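Search this site Search Go

The Widunville Letter: Moving Desks

The Widunville library is swapping floors with the tax office in August, and everyone on the second floor has been handed a roll of stickers. Each department gets its own color. Reference got yellow, Local History got green, and Periodicals, having missed the meeting, got magenta. I work in Periodicals. I have now spent two weeks in the company of magenta and can report that it does not grow on you.

The stickers go on everything you wish to see again. A thing without a sticker is considered a gift to the tax office. Halvard Engebretsen in Local History put one on his lunch and was praised for it in the staff bulletin.

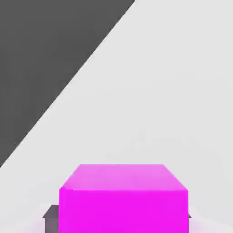

What to keep

We were told to be strict. The movers, Sundqvist, charge by the crate, and Periodicals has been allowed 50 of them. We own 476 bound volumes of the Illau Farm Gazette alone, a paper that ran for generations on hog prices and one long quarrel over a bridge. I opened a volume to see whether it could go and read until closing time. The quarrel gets very good in the spring issues. So the Gazette is staying, and we will be leaving the good chairs instead.

My own desk produced 6 staplers, none of which staple. It also held a Drikley label maker with no tape in it and a note in my handwriting that says "ask Paula re: the other one." Paula retired. I don't know what the other one was. I've packed the note, in case she calls.

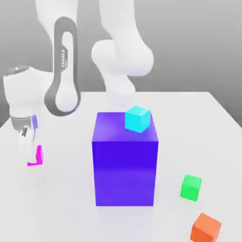 As for the tax office, they've been up twice to measure our windows, and one of them asked me, quite politely, if the radiator always made that noise. I said I'd never noticed a noise. The reading room stays open through the move until the afternoon before the trucks come, so if you have a magazine out, please bring it back to the old desk and look sorry. After that the book drop on Mill Street will be unlocked day and night, and we'll fish things out of it when we can find the key.

Comments (3)

marge_t: My grandfather was on the wrong side of that bridge business. Please keep the volumes dry.

Dewey Fan: The radiator has always made that noise.

P.: The other one was the good hole punch. Bottom drawer, left.

Contact the editor | Copyright Widunville Library Staff Letter | Back to top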